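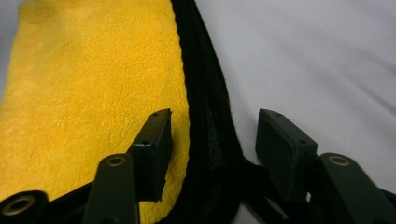 **Washing and folding two-sided microfiber towels**

Posted by Noémi Szűcs, 1st April

Our office maintains a supply of microfiber towels for the cleaning of desks and display cases. The towels are yellow with a long pile on one face and black with a shorter nap on the other. After several months of use the yellow side has become flat in places and leaves lint on glass. I would be grateful for guidance on washing, and on whether the towels should be stored with the yellow side facing in or out. They are at present washed together with cotton dust sheets.

**Sverre Ljungberg**

The cotton sheets are the most likely source of the lint. Microfiber holds on to loose cotton fibers, and the towels should be washed in a separate load. Please observe the following:

- Use a small amount of liquid detergent.
- Do not use fabric softener or dryer sheets. Both leave a coating on the fibers.
- Wash in warm water and dry on the lowest setting, or hang to dry.
- Shake each towel before folding. A soft brush may be used on areas that remain flat.

Towels that have already collected cotton lint may require two washes before an improvement is seen. With regard to storage, either side may face out. At the Dalen building we fold with the yellow side out so that the towels can be told apart from the plain black ones on the same shelf. They should be folded loosely and should not be placed under heavy items.

**Skellari Front Desk**

Ours are folded black side out as it shows less dust. We have more than 400 and have never brushed any of them.

**Stumasov**

Please check the care label first. Some towels may not be put in the dryer at all.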